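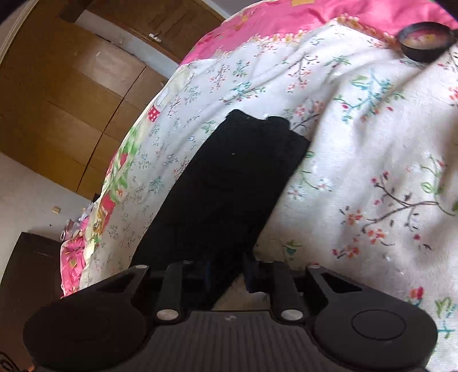 Gripper and a folded black garment on the bed

From: Ieva Dambrauskienė
To: Murkirden home machines list
Date: May 22, 2019
Subject: Re: Folding, are we there yet?

Yi-an Ra wrote:
> I went to the Orkura open day and watched their arm fold towels.
> It did a stack of them without a mistake and the edges were
> neater than mine. Surely clothes are the next thing, and then
> the rest of the bedroom. I'd put money down for one now if it
> cost less than a decent washing machine. Can someone who works
> on this tell me why I shouldn't?

Yi-an,

I saw the same demo last July and I liked it too. But look at what they gave it. Every towel was the same size, the table was plain, and a person laid each one out flat before the arm started. Take away any of those and it gets a lot harder.

Dark clothes are my usual example. Put a black top on a bed and fold it once, and a camera has very little to go on. The layers run into each other. You and I find the edge with our fingertips and don't think about it. A two-fingered gripper has to be told where to close, and if it closes a bit too low it takes the sheet as well. A flowered sheet doesn't help much either. The software we tried at Clalleo was quite happy to treat a printed leaf as something to pick up.

We ran 268 tries with mixed clothing over the spring, all on beds and none on a bench. Single T-shirts went well enough. Trousers were fair. Anything with a hood or a loose strap was poor, and we stopped counting a garment as folded if one of us had to straighten it afterwards, which brought the numbers down further. The longest single fold took 14 minutes. 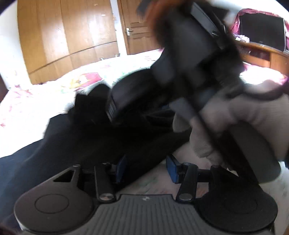
The other half of the job is everything that comes before the fold. Somebody has to pull one piece out of the heap, decide what it is and find which way up it goes. Most of the demos leave that part out. With black on black I still have trouble myself in the evening, and I've had years of practice - a machine starts with less.

Fingers are better than they were, I'll say that. Holding the cloth is no longer the main worry for us. Knowing what you are holding is.

So I'd keep your money for now. Zariņš has a folding cabinet coming that wants each shirt clipped in by hand, and for a hotel with 200 of the same shirt that may make sense. For a family wash I can't see it saving you any time.

If you go to another open day, take a bag of your own clothes and ask them to tip it out on a bed. I'd like to hear what they say.

Ieva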